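Ticket 611 – Label printer on the packing bench keeps skipping labels
Opened by: Corey Quinlan
Site: Girkville
Status: Waiting on parts

Hi Wanpen, me again! The Grernico label printer is back to its old tricks. It prints one good label, spits out a blank, prints another good one, then sits there with the orange light blinking until I open the lid and close it again. I was trying to get through 600 part labels before lunch and I think I used up most of a roll on blanks.

What I've tried so far: turned it off and on (of course), swapped in a new roll, and ran the calibration thing where you hold the feed button until it blinks twice. That got me 13 good labels in a row and I got my hopes up, and then it went right back to skipping.

Update, 9:40 am
Wanpen Khamphan asked me to check the label size in the driver. It was set to the old Skudstead stock, which has a wider gap between labels than what we buy now. No idea who changed it, could've been me back in September when we moved the computer. I fixed it and the blanks stopped, but the orange light didn't.

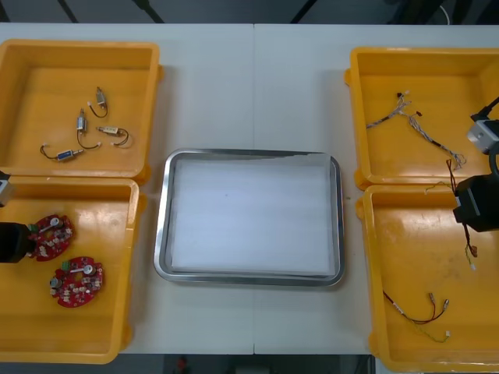
So then I cleaned the gap sensor with one of those little alcohol swabs. There was a good bit of glue on it, all gummy and gray. I let it dry, ran calibration again and printed a test batch. Better! It got to label 9 before it stopped, and this time the screen said "media out" with a nearly full roll sitting right there in it.

Update, 1:15 pm
Montri Rattanakul called me back and had me print with the lid held down by hand. Works perfectly that way, every single label – so he thinks it's the lid latch on the left side letting go just enough to fool the sensor. I wiggled it and yep, it's got way more play than the right one.

He's ordering a latch from Mahawong. In the meantime I've got a strip of packing tape over the lid and I'm printing in small batches, which is slow but fine. Please leave this open until the latch comes in. Also, can somebody lock the driver settings on this computer so the label size stays put?

Thanks!
Corey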